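Customer feedback and loyalty points - your questions

Flodance looks after guest feedback for the Haddadin guest houses in Visencombe and Meldale. The answers apply to both towns.

Why did I get a survey after my stay?

Everyone who books direct gets one, usually by mid-morning on the day after check-out. It has 18 questions and you can skip any of them.
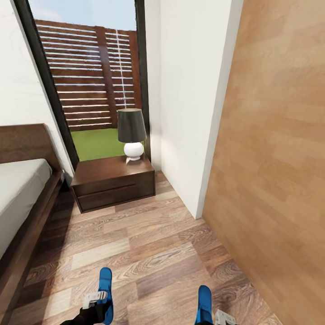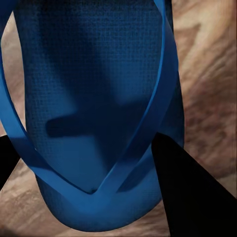
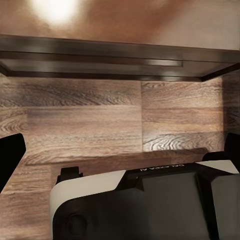

A guest at Meldale wrote that the survey was fine but she never heard what came of it, and asked whether anyone reads the comments at all.

Yes. Every written comment is read by a person at the guest house it refers to. Last year we received 1,153 completed surveys, and 1,006 of them had something in the comments box. If you would like a reply, tick the box on the final page and leave an email address. Without the tick we assume you don't want to be contacted.

How long does a reply take?

We aim for 2 working days. July and August are slower. Complaints about a bill go to the accounts desk first and can take longer - please have your booking reference ready.

Do I get anything for filling it in?

You get loyalty points, added to your account when you press Send. The points are the same whether your scores are high or low. A half-finished survey doesn't earn points, but skipped questions don't count against you.

My points are missing. What should I do?

Check that you booked with the same email address you use for your account. This is the usual cause. If the addresses match, use the contact form and choose "Points" from the list.

I booked through a travel site. Can I still leave feedback?

Yes, ask at reception for a paper card or use the contact form. Bookings made through other sites don't earn points at present.

Can I stop the surveys?

Use the unsubscribe link at the foot of the email. You will still receive booking confirmations and receipts.

Are my answers shown to other guests?

No. We may quote a comment on our website, but only if you have agreed to it, and we leave your name off.

Can I change my answers?

Not after you press Send. Use the contact form and we will add a note to your survey.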